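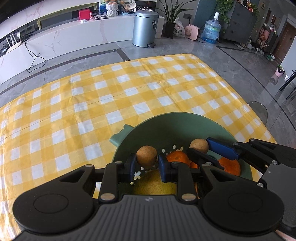

Search this manual

4. Setting Up the Tapsell Heavy Bag Stand

1. Place the base on a level floor, at least 8 feet from any wall.
2. Fill the base with sand through the rear port and close the cap by hand.
3. Insert the upright and tighten all 8 bolts.
4. Hang the bag from the Barkel swivel and close the safety latch.

Note: The filled base weighs over 296 pounds. Fill it where it will be used.

CAUTION: Do not hit the bag until every bolt has been checked. Check again after 22 rounds.

Shares 22 | Comments 8

Related
Replacing the Barkel Swivel
Tarham Speed Bag Platform: Wall Mounting
Flanumwood Ring Corner Pads: Care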